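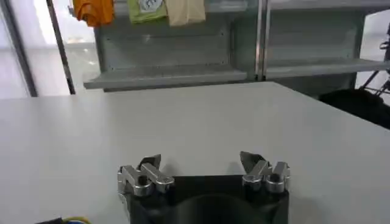 Toltbridge, on a Friday. Half the shutters on Csonka Street are still down. The bakery's open – two customers at a time, cash if you must. Rye gone by nine.

Further up, the Faltlow market is back, sort of. Four stalls. Used to be a crowd of 1,000 on a good morning, old hands say, and teh noise carried to the river. Now it's eggs, seedlings, a man sharpening knives. Good knives, too.

Rents haven't moved. July is when the leases come up – then we'll see who stays.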